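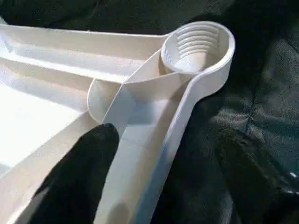
May, load-in day, Teltdale

Arrived at the hall at 08:40. The van was unloaded by 09:30, with the desk and the monitor racks first, then backline. The loading door is narrower than the plan shows, so the two long cable trunks went in on end. No damage.

The capacity for tonight is 695 standing. The promoter had sold 38 short of that by midday. For the mix this matters more than it does for the money, as the back third of the floor is bare concrete and rings badly at 200 Hz when it has no people on it. I took that frequency down 4 dB on the main graphic during line check and expected to put some of it back once the doors opened.

Garrido are a six-piece on this run: drums, congas, bass, two guitars and accordion, with three of them singing. The input list came to me as 24 channels but the version on stage was 26, the extra two being a second conga microphone and a spare vocal at stage left. I patched both at the end of the multicore so as not to renumber everything. The labels on the desk now run out of order from 24 upwards, and I must correct the file before the next date.

Accordion. The internal microphones fitted last month are better than the clip-on pair but the left-hand one picks up key noise. A high-pass at 120 Hz and a narrow cut at 2.5 kHz removed most of it. The player wanted more of himself in the wedge than the wedge could give before it fed back. I moved the wedge half a metre to his right, off the axis of the bellows side, and gained 3 dB. He was content with that.

Drums as usual. Kick microphone inside, off centre. The floor tom was tuned lower than at the last show and hung on for too long, so I asked for a strip of tape on the head and got it. I didn't gate anything. The quiet song in the middle of the set has brushes and a gate would chop them.

Soundcheck was booked for 15:00 and began at 15:50. The delay was power. The hall's stage-right supply tripped twice with only the amplifiers on it. The house electrician traced this to a worn connector on the distribution board and changed it. No further trips. I have noted the circuit number on the stage plot for the next visit.

The support act, Hukitz, had 11 channels and a 20-minute check, of which they used 15. Voice, two keyboards, drum machine, one live snare. The drum machine output was far hotter than the rest and needed a pad. Their singer works very close to the microphone and then steps well back for the loud lines, and a slow compressor does nothing useful with that. I rode the fader by hand for the whole set.

Doors 19:00. Hukitz on at 19:45, off at 20:20. Changeover took 22 minutes against 25 allowed.

Garrido on at 20:42. As expected the room was drier with the audience in. I restored 2 dB at 200 Hz after the second song and left it. Top end was dull under the balcony, where the main boxes don't reach. The Niron delay speakers had been set at 31 ms, which put them ahead of the mains by a clearly audible amount. I measured the distance again with the laser during the third song and changed them to 36 ms. Speech between songs became easy to follow under there, and I should have walked that area at soundcheck.

One fault during the show: the bass DI crackled in song nine. I muted it, ran on the amplifier microphone alone until the song ended, then had the cable swapped. It was the cable. I cut one end off so that it can't go back in the trunk by mistake.

The encore was two songs, the second not on the list. It has a trumpet part that one of the guitarists plays, and there was no microphone set for it. He used the spare vocal at stage left. Level was adequate, tone thin.

Average level at the desk over the main set was 97 dBA against a house limit of 100. No complaint from the house or from the flats behind.

Off at 22:18. Desk packed by 22:50, van closed at 23:35.

To do before the next date: renumber channels 24 to 26, add a trumpet line, buy two bass DI cables, check the drum machine pad is back in its case. Replace the tape on the multicore tails, as the numbers have rubbed off from 17 up.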